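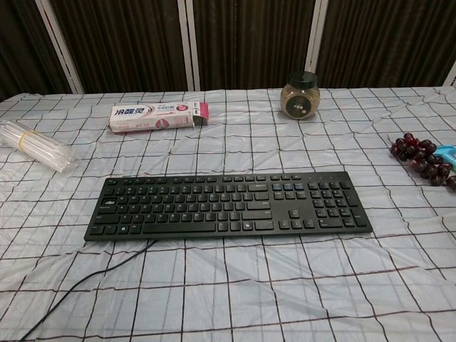 What's the best way to clean crumbs and sticky stuff out of a slim keyboard without taking all the keys off?

Unplug it, turn it upside down and tap the back, then go between the keys with a soft dry brush, and finish with a cloth barely dampened with rubbing alcohol. Pop off individual keys only if one still sticks after that.

Thread: Keyboard on the dining table, the reckoning
Board: Housekeeping > Desks and Home Offices
Posted November 28, 2021

terketti_tam wrote:
Thanks for the quick answer, whoever moved my question up top. Longer version for those who enjoy suffering. My desk has been the dining table since February. It is also still the dining table. It has a white plastic tablecloth with a grid on it, which I bought because it wipes clean, and it does, and the keyboard does not. Full size, low black keys, number pad, the lot. The number pad is fine. I don't do enough math to get it dirty. The space bar has started making a noise like somebody stepping on a cracker, and I have a fair idea why.

gridlock88 wrote:
Move the food.

terketti_tam wrote:
It's a table. The food was there first.

mrs_cheema wrote:
I'm with the food. We had the same setup for two years, and what saved us was a tray. Keyboard lives on the tray, tray goes on top of the bookcase at dinner. Takes four seconds. My husband calls it "closing the office" and expects to be congratulated.

gridlock88 wrote:
A tray is just a smaller table for crumbs to collect on.

mrs_cheema wrote:
A smaller table I can tip into the trash. Try that with the big one.

Sayaka Nakajima wrote:
On the cleaning: please don't start with canned air if there is anything like seeds or coarse sugar in there. It drives them under the keys and they settle in for the winter. Tip it over first. Then brush along the rows, top to bottom, with the board standing nearly upright. I use an old toothbrush that has been washed and dried properly. Low keys have less of a gap, so less gets in, but what does get in is on a long lease.

jonar_j wrote:
Disagree about the air. Short bursts, board tilted, straw on the nozzle. I've done it that way on 20 keyboards at work and only killed one, and that one had soup in it.

Sayaka Nakajima wrote:
I'd like to hear more about the soup.

jonar_j wrote:
Minestrone. There's not much more to it.

terketti_tam wrote:
OK, did the tipping. I won't list what came out, but there was enough of it to season something. Space bar is better. The cracker is now more of a rice cake. Grapes are another matter, though. What takes off juice? The arrow keys have a grip to them they didn't have when I bought it.

Setsuko Sugawara wrote:
Wrap a cloth around a butter knife (the dull kind, please) and dampen the cloth with rubbing alcohol. Damp, so that nothing drips when you squeeze it. Run it down the sides of the keys where the stickiness collects. The tops are easy and everyone does the tops. Test it on the underside first in case the lettering or finish objects. Leave it unplugged until it's completely dry.

While you're at it, wipe under the keyboard too. Plastic tablecloths hold on to a film of whatever was last spilled, and the little feet pick it up. Warm water and dish soap on the cloth, then dry it with a towel.

gridlock88 wrote:
Or take the tablecloth off and own a desk.

terketti_tam wrote:
Have you seen the table under it? The tablecloth stays.

mindoso_mike wrote:
Anybody going to mention toothpaste? My aunt swears by a dab of it for the shiny spots on old keys.

Setsuko Sugawara wrote:
No. It's an abrasive. You'll take off the shine and the letter M along with it, and then you have paste between the keys as well. Toothpaste belongs in the bathroom.

mindoso_mike wrote:
I'll let her know. She has no M's and won't be able to reply.

mrs_cheema wrote:
One more vote for the tray. Also keep the cable off the edge of the table if you can. Ours got caught on a chair and took a bowl of cereal down with it, and that was 8 in the morning before a call.

jonar_j wrote:
Silicone cover. Problem solved.

Sayaka Nakajima wrote:
Typing on one of those is like typing through a mattress, and the crumbs find the edges anyway. If you hate it within a week you'll have paid to hate it.

jonar_j wrote:
I've had mine for two years and hate it only on some days.

terketti_tam wrote:
Update. Did the butter knife thing, arrow keys move freely, left it to dry overnight on a towel. Space bar is silent except at the far left, which I've decided is character. Trying the tray as of tonight. It's a baking sheet, because that's what I own. Lid goes on every jar before I sit down to type, and the grapes are moving to the other end of the table.

gridlock88 wrote:
So you moved the food.

terketti_tam wrote:
I moved the grapes.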